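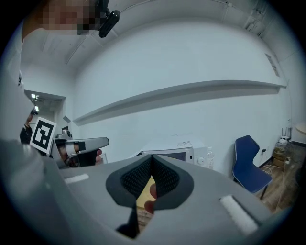
**Robles Street Kitchen Garden – progress to the end of September**

Dear Teodoro,

It's been a cracking few months and I've been looking forward to writing this one. When we last reported, the plot behind the Skunis building was still mostly couch grass. It now has 10 raised beds, a proper path wide enough for a wheelchair, and more chard than any of us know what to do with (please come and take some!).

**Growing**

All the beds were planted by early summer. Beans, beetroot and courgettes did brilliantly. The tomatoes got blight in August and we lost most of them, so next year they'll go under cover. We picked 66 kilos of veg altogether, and most of it went straight to the Mesano lunch club, who made a beetroot soup that people are still asking about.

**Sessions**

We promised you 30 sessions over the year and have already run 44 – the evening ones were so popular that we kept adding more. Families come after school, and a very keen group from the flats turns up whatever the weather. Two of them have gone on to take allotments of their own, and they've been giving us their spare seedlings, so it works both ways.

**What's been slower**

The water butts arrived late and one came without a tap. We carried cans from the kitchen for most of July, which was hard going. The shed is also behind: Stitolell can't deliver the base until the access gate is widened, and we're waiting for the landlord to agree a date.

**Money**

Spending is on budget apart from compost, where we needed a second load. I've covered that from the tools line, as we were given a lot of good second-hand forks and spades. The full sheet is attached.

**Next**

Garlic and broad beans go in over the autumn, along with a row of currant bushes by the south fence. We'd also like to try a small cooking course in the winter, using what's in store. Could we talk about moving the unspent travel money across to pay for it? Mornings before 11 are best for me.

Warm wishes,
Kedir Negash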